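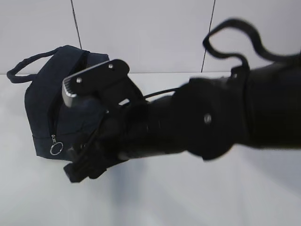 Navy bag, zipper side, with the ring on the pull

Washing a small navy bag with a zipper, how do you do it?

pramila_garg
Posted November 18, 2020
Good evening to all. I would like to ask your advice about my bag from Camia. I carry my food to work in it, and after 4 months it has a smell of onion which does not leave. The label inside has become impossible to read. The cloth is soft and I am afraid that the bag loses its form in the machine. Also I do not know if the zipper accepts much water. Has somebody washed a bag of this kind?

Re: Washing a small navy bag
mauryastreet
I had almost the same from Trindale and I washed it in the machine, cold water, short program, inside a pillowcase. It came out fine. I think people are too careful with bags. Open the zipper completely before and tie the pull to something, so that the ring does not knock against the drum.

Re: Washing a small navy bag
vikas_bhatia
I must disagree with mauryastreet. If there is foam or cardboard between the layers, the machine will bend it and it will stay bent. Mine was never straight again after one wash. Pramila, can you show us a seam from near? With two lines of stitching I would trust it more, but still only by hand.

Re: Washing a small navy bag
pramila_garg
Thank you both for the quick answers. I looked at the seam and it has a raised part in the middle with stitching on each side. The cloth has many blues in it when one comes so close, I always thought it was one plain color. The part which folds over at the top is more coarse than the rest.

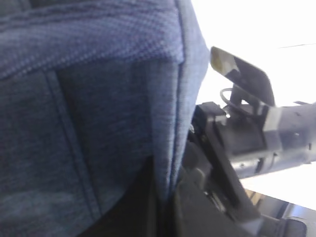
Re: Washing a small navy bag
vikas_bhatia
It is a good seam. My way is this: a basin of lukewarm water, 2 spoons of dish soap, and a soft brush for the inside only. Leave it 20 minutes, no longer. Then press the water out with a towel and do not twist. For the onion, a little baking soda in the inside overnight, before the washing.

Re: Washing a small navy bag
mauryastreet
Twenty minutes in a basin is also a lot of water for cardboard, no? I don't see the difference. But the baking soda is a good idea, I accept this.

Re: Washing a small navy bag
pramila_garg
I pressed the sides with my fingers and did not feel cardboard, so I will try the basin. One more question — for the drying, can I hang it from the handle? There are 2 of them, the padded one which stands on the top and the long one on the front which falls down.

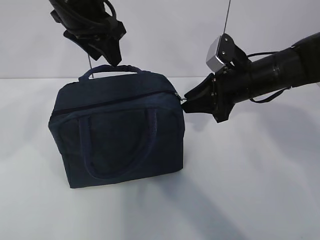
Re: Washing a small navy bag
solis_june
Please not from the front one. A wet bag is heavy and it will pull on the cloth there. I would not hang it at all. Put a dry towel inside, stand it with the lid open, and change the towel in the evening.

Re: Washing a small navy bag
vikas_bhatia
I hang mine from the top handle and it has survived, but the towel is a good idea for keeping the corners. Keep it out of strong sun, navy becomes gray very easily.

Re: Washing a small navy bag
pramila_garg
Then towel it is. The baking soda goes in tonight. I will write again when the bag is dry.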